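Table top for work room: real wood or laminate?

bedlow_bench
Posted Mar 7, 2020
Hello all. I bought a used table for my work room, 12 dollars. The top is pale with fine grain lines and I cannot decide if it is veneer or laminate. I want to oil it before April.

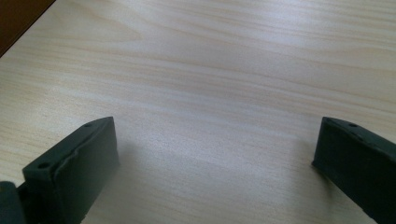
The seller told me "pine", but he did not know more. The shop in Carkcombe offers Idley oil and I don't want to waste a can.

tallowtree
Looks like laminate to me. The grain repeats too much. Oil will stay on top and be sticky.

bedlow_bench
Thank you. I looked again closer to the window.

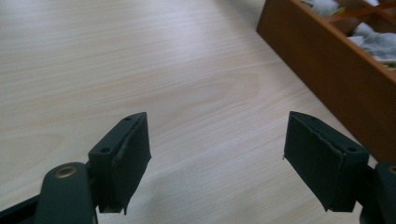

Table top, pale with fine grain

shabalala6
I don't agree with tallowtree. Some veneers are also very regular, and glare hides a lot. Look at the edge from underneath - if you see a thin layer of wood, it is veneer.

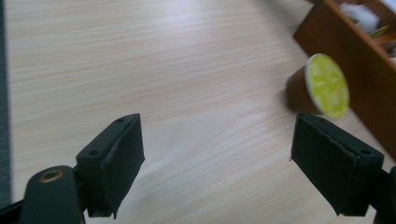

Can I put oil on it if it is laminate?
Soap and water is enough for laminate, oil has nowhere to go.

tallowtree
I still say laminate. I have 2 tables like this and the shine is the same.

bedlow_bench
I checked the edge with a lamp. There is a strip glued on, but I can't say if the strip is wood or paper.
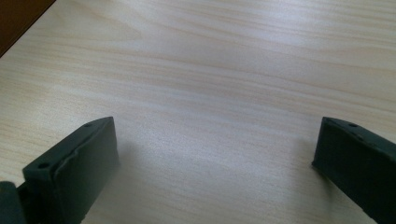
So I will try one drop of water on the underside first and wait. If it stays as a drop, I keep my money.

shabalala6
Water tells you only about the varnish. Sand a small place below, please.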